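What Makes a Workspace Good to Study In?
Second-year project report, February 2021
Viera Michalík

1. Why I chose this

I have always been fascinated by how differently people work in different rooms. My sister can revise on a bus. I need a big table and a window, and even then I will happily spend half an hour moving the lamp. So when we were allowed to pick our own subject I went straight for study spaces, and I have enjoyed nearly every minute of it!

2. What I did

I put together a short questionnaire and sent it to students on the Skillum mailing list. I had hoped for 200 replies and got 357, which made me very happy and also meant a lot more typing than I had planned. I then visited 4 rooms with a sound meter, a tape measure and a notebook: the reading room, the Rasteck workshop, the old drawing studio and the café on Tichý Street (between lockdown rules, and with a takeaway tea).

3. Results

Noise was the big surprise for me. I was sure that most people would want silence, but 70 of those who answered picked "some background sound" as their favourite and wrote long, lovely comments about it. Rain came up a lot. So did other people typing. What they could not stand was one clear voice, such as somebody on the phone at the next table.

Table size came next. People wrote that they wanted room for a laptop and an open book side by side, with space left for their elbows. The workshop did very well on this, because the tables there are long and you can spread out a whole set of drawings.

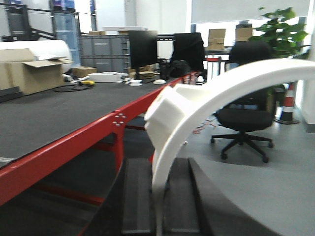
Figure 1. Long worktable with a red frame, and a black office chair.

Chairs got the strongest opinions of all. Several people said they choose a room by its chairs and put up with everything else. I tried every seat I could find and my own back agrees with them. The drawing studio has beautiful north light but only high stools, and after an hour I was walking up and down with my notebook instead of sitting.

4. Problems

My question on lighting was badly worded. "Bright enough" meant the ceiling lights to some people and daylight to others, so I left those answers out. I would also like to repeat the sound readings in term time, when the rooms are fuller.

5. Next steps

I want to try the Erix desk dividers in the reading room and ask the same questions again afterwards. The full questionnaire is in Appendix A and the sound readings are in Appendix B.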